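Robots at the Sorting Table

Every day, boxes of clothes and caps arrive at a warehouse in Corosthorpe. Somebody has to decide which bin each thing goes in. For years, people did all of this by hand. One busy April, they sorted 3296 items.

Now the warehouse, which is run by a company called Janix, is trying out robot arms. An arm has joints, a bit like your elbow and wrist. At the end is a gripper – two fingers that open and close.

Picking up a cap is easy for you. For a robot it is hard. Cloth folds and slips, and it never lies the same way twice. Workers have to show the robot what to do again and again before it can try alone. One kind of hat took 1230 tries.

So what happens to the people? Their jobs have changed. Before, a sorter stood at a table for most of a shift and often went home with a sore back. Now 3 of the sorters train the robots and check their work. They had to take a course first, and some of them found it difficult. Other sorters still work by hand, and a few say they like it better that way. They also worry that there may be fewer sorting jobs later on. The company says it does not know yet.
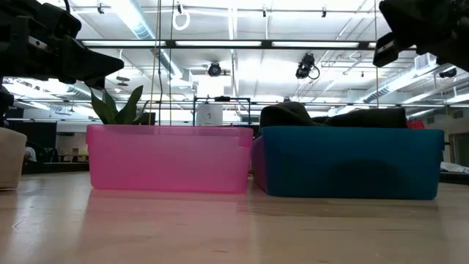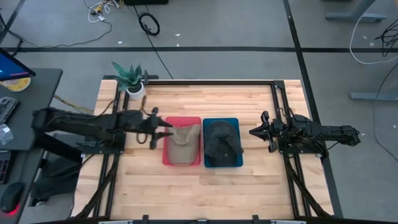
Robot grippers and bins or trays on the table, with cloth items to sort.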